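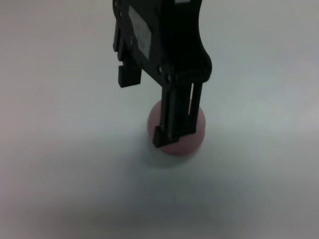
Item 1, soft ball pick. Gripper over a pink ball on the white tabletop.

Trasel Bench Cell – Chore Readiness Checklist
Site: Retitz workshop
Inspection date: 18/01/2018
Marks: OK / FIX / HOLD

1. Soft ball pick
Fingertip pads clean: OK
Housing screws tight: OK
Grip force limit set to 40 percent: OK
Comment: Tidying loose toys is the easiest chore on the Fulberg list. Release height still set too high for a shared floor.

2. Work surface
Surface wiped, no loose items in the travel path: OK
Glare check at wrist camera: FIX
Comment: White on white gives poor depth readings. Lower the lamp or fit a matte mat before the next run.

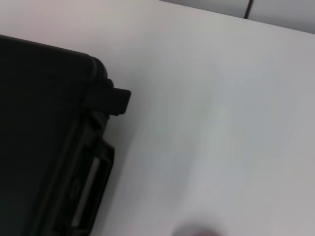

3. Hard case, approach
Speed limit near latch, 80 mm/s: OK
Clearance at latch tab: FIX
Comment: Black plastic returns little signal. Edge detection drops out along the lid, and the planner fills in the rest – treat any planned contact there as unverified. Leave 5 mm extra on the latch side.

4. Hard case, latch and handle
Latch release by machine: HOLD
Handle lift by machine: HOLD
Staff outside the marked zone before arm power: OK

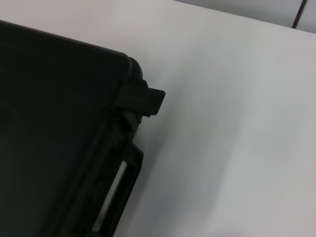
Comment: A person opens a latch by feel and corrects without looking. The cell has no force sensing at the fingertips and should not be asked to do the same. Ladefoged tool procedure 781 stays manual until a sensor is fitted.

5. Stop functions
Pendant stop: OK
Door interlock: OK
Restart needs key: OK

Result: Cleared for soft items, attended only. Not cleared for cases, lids or anything with a catch. Recheck items 2 and 3 after the lamp is moved; full repeat in October.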